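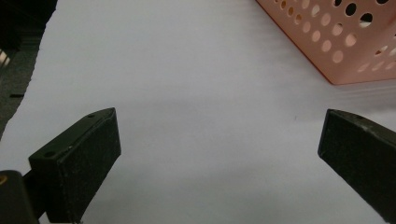 The Noh hand gripper, open over the tabletop, with one of the plastic baskets

Paid Home Testers Wanted for the Noh Hand Gripper Kit – Guldale area

Do you fold, sort, stack and put away things all day long without giving it a second thought? Then we would love to hear from you. Wimunden is looking for 36 people to try out the Noh kit in their own homes this December, and to tell us, as plainly as you like, what is good about it and what drives you up the wall.

The Noh is a gripper you hold in your hand. It has two fingers that open and close, and a small camera that records what you do with it. The recordings are used to teach robot arms how to handle ordinary household things, and we sell the kit to labs and small companies that want to make recordings of their own. So far most of the people who have used it work with robots for a living. We would like to know how it feels to someone who has never touched one, who maybe has stiff thumbs or a small kitchen table or a dog that wants to be involved.

What you would be doing

We lend you the kit for 5 weeks. It comes in a carrying case with a charger, a printed guide and a box of things to practice on. You pick a table, cover it with something light, and work through the task cards at your own pace. Most of the tasks are the kind of thing you already do: putting small items into a basket, taking them out again, moving a cup from one side to the other, closing a lid. There are 56 task cards in all. Some are easy and one or two are a real nuisance (the clothespins, I'm sorry to say, are still in there).

After each sitting you fill in a short form, and once during the test I'll call you for a proper chat. I like these calls very much and they do tend to run over, so put the kettle on first.

What we pay

Each tester receives $675, half when the kit is picked up and half when it comes back. Parking at our Atden workshop is free. If the kit breaks during normal use, you owe us nothing – please just tell us how it happened, as that is useful to know.

Who can apply

You should be 18 or older, live within driving distance of Guldale, and have a table you can leave set up for an hour or so at a time. You don't need any technical background. Left-handed people are especially welcome, and so is anyone who finds gripping or squeezing a bit of a chore, though please mention it when you write so we can talk through what would be comfortable for you.

Please keep faces, mail and family photos off the table while you record. You can delete any recording before you return the kit, and the guide shows you how.

How to apply

Write to Kirsty Haldane at the Wimunden workshop in Atden, or drop a note at the front desk any afternoon before 4:30. Tell us a little about your home, which hand you use, and what times of day suit you for a call. A few friendly lines will do, and no résumé is needed. I read every note myself and will answer each one, even if all the places are taken by then.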